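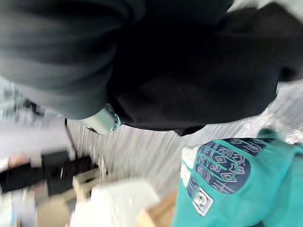
Dark garments: sorting, washing and folding

Closthorpe has revised its handling notes for black and dark gray items. The new version applies from June and covers padded outerwear, fleece, sweatshirts and plain cotton. It replaces the single page that came with the Liang storage units. The main changes are below.

Sorting. Black and charcoal may share a load if both have been washed at least three times. New black cotton goes alone for the first two washes. Padded items are kept out of mixed loads altogether, as they hold water and throw the drum off balance. Close zippers and fasten hook-and-loop tabs before loading. Left open, the hook side raises pile on any knit it touches, and on matte black the damage shows immediately.

Washing. Cold water, liquid detergent, garment inside out. Powder leaves pale marks along seams and inside pocket corners. Annick Deschamps compared the two over the winter and found that a second rinse removed most of the residue from flat cotton but very little from quilted sleeves. Fabric softener is no longer used on anything with a water-repellent finish.

Drying. Padded sleeves dry last. Turn the garment every few hours and break up clumps in the filling by hand while it is still damp. Low heat only. A jacket that feels dry on the outside should hang overnight before it is folded, with the cuffs open and the pockets pulled out.

Folding. Work on a light surface where possible. Lint, loose thread and missed stains are easier to find, and a black sleeve left under a black body panel is less likely to be overlooked. Lay the garment face down, bring both sleeves straight across the back, then fold up from the hem in thirds. Do not compress padding at this stage. Thick items are stacked no more than four high, with the heaviest at the bottom.

Shelf labels. Dark stock is hard to tell apart once folded, so each stack now gets a card on the front edge of the shelf giving type and size. Guoqing Zhong has reprinted the cards in a larger typeface. The old ones can be used up on the linen shelves.

Supplies. Lint roller refills and the wide hangers are ordered through Finumport under stock number 911. The refills now come in boxes of 300 sheets. The narrow hangers have been dropped because they leave a ridge in padded shoulders.

Corrections to the notes go to Yufang Pan. The section on wool blends is still in draft and will be sent separately.

Recent items
Shelf spacing for the Liang units
Hedel drying racks: replacement feet
Removing wax from table linen
Storing winter bedding
Care label symbols, revised list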